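Right, by now you should have the Skodero table out of its wrapping and the legs lying somewhere you won't trip over them. If you haven't, go back to section 3 and come and find me when you're done. This section gets the top fitted, levelled and ready for its first day's work, and I promise it's the nicer half of the job!

## 4. Fitting and levelling the top

You'll want a spirit level, the long key from the fittings bag, two soft cloths and a second pair of hands. I did my first one alone and had a bruised shin for most of April, so please do ask somebody.

1. Lay a blanket on the floor and put the top on it, white side down.
2. Find the two side rails. They're both marked 367 on the inside, and they're the same, so it doesn't matter which goes left.
3. Line the rails up with the holes and put all the bolts in by hand. Leave them slack for now.
4. Measure between the rails at each end. You're after 635 mm at both. If one end is out, tap the rail across with your palm and measure again.
5. Tighten the bolts a little at a time, going corner to corner like you would with a car wheel.
6. Fit the legs and turn the whole thing over between two of you, lifting by the rails.

**Caution:** Don't lift the table by the edge of the top, and don't tip it up onto two legs. Hanna Skoryk drew the leg fixing and she was very firm with me about this one.

7. Stand the table where it's going to live and put the level across the middle, then along it. Wind the feet up or down until you're happy both ways. (On our floor, the foot nearest the door always needs the most winding.)
8. Give the bolts one last nip with the key.

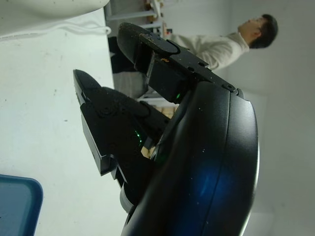 *Fig. 4a. The white surface, in use.*

**Note:** The top comes in Vestergaard white only. I get asked for oak fairly often and I'm sorry, there isn't one. I've grown very fond of the white, mind you. Small dark things are easy to find on it, and so are crumbs, sawdust and whatever else came in on your sleeves.

## 5. First clean

Do this before anything gets put down, even if the top looks spotless to you. There's nearly always a bit of packing dust left, and it's gritty enough to scratch if you go straight in with a wet cloth.

1. Wipe the whole top with a dry cloth, working from the far edge towards you. Shake the cloth out over a bin.
2. Wring the second cloth out in warm water with a drop of washing-up liquid. It wants to be damp, so if it drips, wring it again.
3. Go over the top once, then rinse the cloth and go over it again to lift the soap.
4. Leave it for 30 minutes with a window open.

**Caution:** No scouring cream, no bleach, no green pads. They take the finish down to a dull patch, and I can't polish it back for you.

**If you've got a stubborn mark:** pencil comes away with an ordinary rubber. Tea wants a damp cloth laid over it for a few minutes before you rub. For sticky label residue I use a little cooking oil on a fingertip, then the soapy cloth, and it's gone.
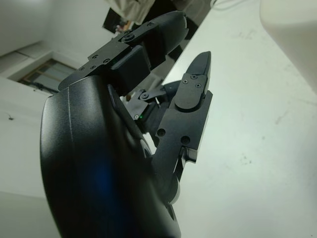

*Fig. 5a. Pale white tabletop.*

## 6. Keeping it nice

A dry wipe at the end of the day does most of it. Once a month or so, run your hand under the rails and check the bolts, especially if the table gets moved about a lot. Ours does, and I usually find one that's ready for a quarter turn.

Hot pans need a mat. So do glue guns (yes, I've done it).

Spare feet are part 181 and come as a set of four. Write to Vilhjálmur Sveinbjörnsson at the Guturville workshop and tell him whether your floor is hard or carpeted, as the pads are different.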